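Stenau bedroom line: what's changed on shift

Gallery page, put up Sunday, April 10, 2022

Quick one before the shift starts. A few of you on the other sites asked what the work looks like now that the arms do the picking up, and the Plurura newsletter only had the ribbon bit and the cake. So, a couple of pictures and some notes underneath. Written in my break, excuse the spelling.

For anyone new: Stenau is the guest house side of Prarnow. 53 rooms, family rooms mostly, loan toys in the lot of them. Turnover used to be two people per room, one stripping, one clearing. Clearing was the job you got when you were new or when your back was already gone. Bend, pick up, bend, pick up. Now it's one person and one arm on the clearing, and the other person floats. That's the whole change on paper. On the floor it's a bit more than that. 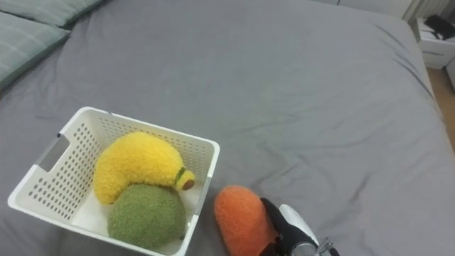

Toy clearing. Least loved job in the building, and the first one handed over. Management wanted to start with towels, we said toys, we won that one. Soft things, odd shapes, all over the covers, and every one has to go back in the right basket. The banana and the round green one are in already, with the gripper up against the orange one on the sheet. Slow? Yes. Slower than me by a long way. But I'm not the one leaning over a big bed for it, and by the end of a Saturday that counts for a lot. Physio visits are down on our team, that's from our own rota sheet so make of it what you will.

Things we had to change ourselves, no one sent a memo:
Baskets go on the bed now. Used to go on the floor, kicked under, lost.
Pillows up to the head end before the arm starts, not after.
Phones off the bed. You know who you are.
Don't stand on its working side. Even when its stopped. Walk round.

The walk-round took longest to learn, longer than the screen. You get used to reaching across a workmate. Can't do that here and for the first 2 weeks I was forever stopping myself halfway.

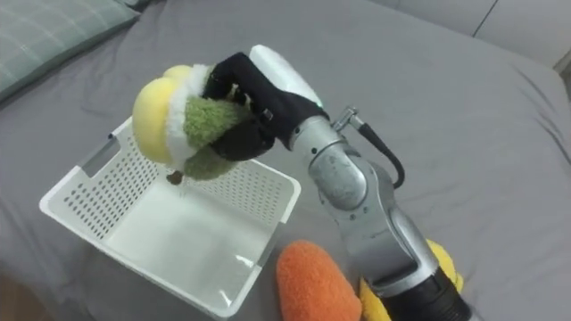 Hours next, seeing as that's what everyone asks about in the canteen. No one at Stenau lost hours over this. Some lost the hours they liked, though, and that should be said. The early clearing slot has gone, and that was the one that fitted the school run, so three of us had to swap about and one went over to Thevar. What came in is "minding", meaning you stay in the room and watch. Watching is work. You look at how it's got hold of a thing, like the green and yellow toy with the fluffy white collar, gripped round the green part and held out over the basket, and you decide whether to leave it be or press stop. Do that all morning and your legs are fine but your head is mush. We asked for shorter turns at it. Got them, in the end. Minding is now capped at 7 rooms, then you swap to beds or corridors.

Pay for minding is still the old clearing rate. We've asked. It's on the list for May.

What I'd tell Thevar, who get theirs next: ask for the swap rule before it arrives, not after. Ask who gets rung when it stops at six in the morning. (For us it was an office line with a recorded message. Sorted now, there's a proper number taped up by the linen lift.) Get everyone a go with the stop button, nights and agency included. And keep a pen by the fault book, we had 517 entries by the end of the trial and a fair few just say "did it again".

Some of the team still hate it. Some wouldn't go back. I'm somewhere in the middle, depends on the day and depends who's on with me.

More pictures when I get to the linen room, they are trying one on pillowcases. If you want yours added leave them in the shared folder, with your room number please, last lot had none and I couldn't tell what was what.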